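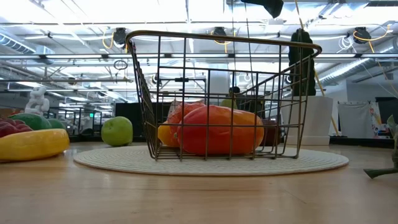
One reader at Ratgate writes that wire baskets bruise soft fruit within two days and that last month's item on counter storage should have said so. The complaint is fair for some baskets and some fruit, so the point gets a fuller treatment this month.

### Open wire and soft fruit

Bruising in a basket comes from load over a small contact area. A papaya lying on its side on a flat plate touches along a narrow strip. On a wire floor the same weight is carried at a few crossing points, and the skin takes a dent at each one. Mango behaves in much the same way once it gives under the thumb. Firm apples are hardly affected.

Three things change the result: wire spacing, wire thickness and the number of layers. We looked at the first two with a small rectangular basket from Mondano, grid spacing 45 mm, and a closer-woven one sold by Yusof. Both were loaded with 1023 g of papaya and mango in a single layer. The wider grid left visible lines on the ripe papaya by the second morning. The closer grid left faint marks on the third. With a folded cotton cloth on the floor of either basket, we found no marks before the fruit was ready to eat.

A second loading, 2770 g in two layers, was stopped early. The lower mango had softened on its upper side, where the fruit above rested on it, and the wire had nothing to do with that. One layer is the practical limit for anything soft, whatever the container.

### What the open sides do

Open sides let moist air leave. In a deep ceramic bowl the underside of a papaya stays damp, and mold usually starts at the stem end or wherever the skin is already broken. Airflow slows that down. It does little to slow ripening at room temperature, and a basket near the stove will ripen fruit faster than a closed bowl in a cool corner.

Ripe apples give off ethylene, as do ripe mangoes and papayas. If the papaya is still green over most of its skin, an apple alongside will bring it on. Once the skin is mostly yellow or orange, keep apples somewhere else on the table. Grapes gain nothing from counter storage and should go in the refrigerator unwashed.

### The mat underneath

A mat serves two purposes. It keeps the wire off the table finish, and it catches juice if a skin splits. Coiled cord mats do the first job well. They are poor at the second, as liquid runs down between the coils and sits on the wood. Lift the mat when you empty the basket and wipe the table under it with a barely damp cloth. Skivville readers with oiled tabletops should check for a ring.

Mats should be wider than the basket on all sides. Ours measured 52 cm across and left enough margin that the basket could be turned without a corner going over the edge.

### Cleaning

- Wash plated wire by hand in warm water with dish soap. Skip the scouring pad.
- Dry it the same hour, especially at the joints, where rust begins.
- Change the cloth liner weekly, or at once if any fruit has leaked.
- Check the underside of each fruit daily in July and August, and every other day the rest of the year.

Next month: onions, potatoes and how far apart to keep them.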